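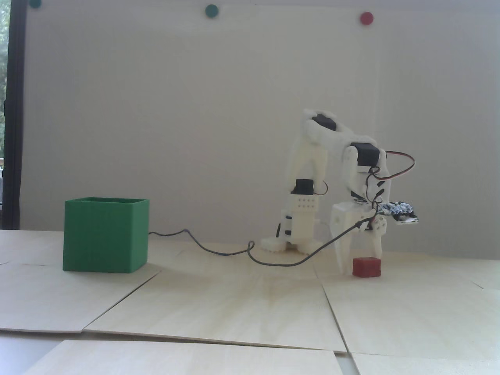

Minutes, Chores Working Group, 22 April 2019

Present: Kirsty Greenwood (chair), Haiyan Shen, Montri Chaiyaporn, Chelsea Sugden (minutes)

Apologies: Sheila Mapplebeck

## 1. Minutes of the last meeting

Agreed, with one correction. Item 4 should read "shelf facing", not "shelf filling". Chelsea to amend the filed copy.

## 2. Scope of the report to Pilkington

Kirsty reminded the group that the question from Pilkington is a narrow one: which routine jobs in the home and on the shop floor could be given to a machine now, at a price a small business would pay. The draft answers a wider question and runs too long. Sections on driverless vehicles and warehouse shuttles to come out.

Montri asked whether floor cleaning should stay in. Agreed that it should, as a short paragraph. Robot vacuum cleaners are on general sale and the group has nothing new to add.

## 3. Putting away and sorting

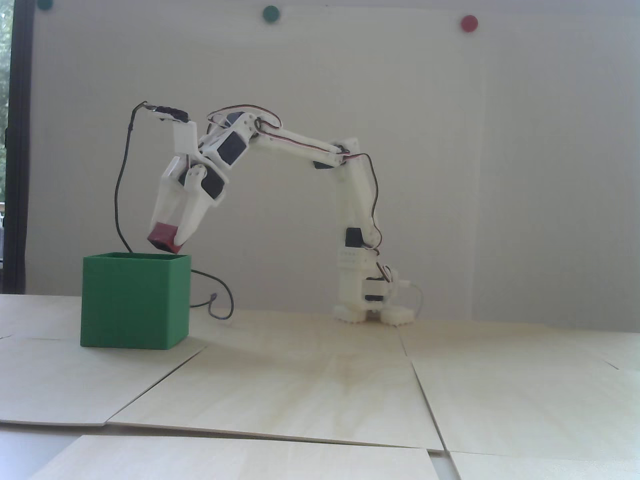
Haiyan took the group through the paper on putting away, meaning any job where an item is picked up in one place and left in another. She would divide it into reach, grip and release. Release has had the least attention in the draft. With a red block held at the rim of an open box the tolerance is generous, as the top is open and the block has flat faces. A mug going on to a crowded shelf has neither advantage, and a folded shirt has no fixed shape at all.

Montri did not accept that the block task says much about shops. Stock at the Halley branch arrives in mixed cartons, often with film still on. Haiyan replied that the paper makes no claim about mixed cartons. It claims only that a light arm with hobby servos is a fair test of the cheap end of the market. Kirsty asked for that sentence to be moved to the first page.

The cable was discussed. Montri noted that a long cable hanging from the gripper would catch on things in a kitchen. Haiyan to add a line on cable routing.

Agreed wording for the draft: "Single rigid items into open containers: possible on a bench. Household tidying: not yet."

## 4. Other chores

- Laundry. Folding remains out of reach at any price the report considers. No change to the draft.
- Dishwasher loading. Montri has a log of 355 items from the staff kitchen at Prundeo, of which 86 were classed as awkward (lids, whisks, nested bowls). To go in as a table.
- Price checks and shelf gaps. Closest to being ready, as nothing has to be picked up. Gekora has offered a visit. Kirsty to accept.
- Returning small items to bins. Covered by item 3. Chelsea asked that "bin" be replaced by "box" throughout, as two readers took it to mean rubbish.

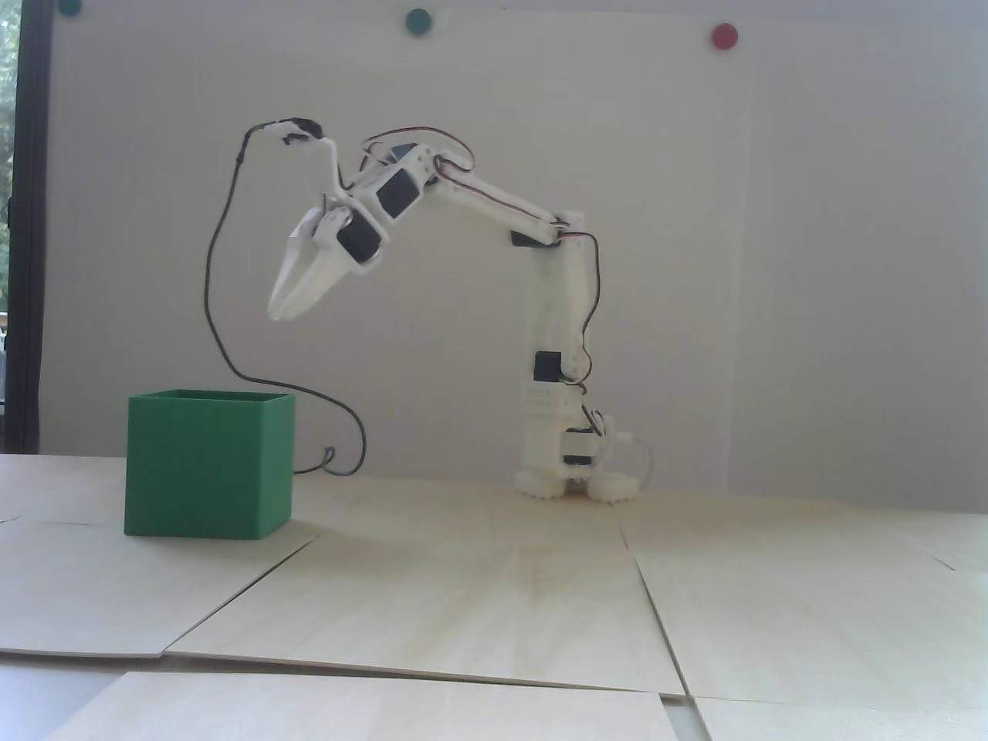
## 5. Measures

The group went over how a chore should be scored. Haiyan proposed that a job counts as done only when a person would not need to go back to it. Montri preferred to record time as well, on the grounds that a shop manager will ask about time first. Both to be recorded. Help given by hand to be logged as a failure, however slight.

Trials to be run in sets of 10, with the start position of the item changed between trials. Haiyan to write this up on one page.

## 6. Budget

Balance stands at £893. Kirsty approved spare servos and a longer bench lead from this sum. Sheila's travel claim held over until she is present.

## 7. Any other business

Montri asked for the word "robot" to be defined in the report. Not agreed. Kirsty will look at the glossary again once the shorter draft is ready.

## 8. Next meeting

May, date to be fixed by Chelsea. Revised draft to be sent round a week beforehand.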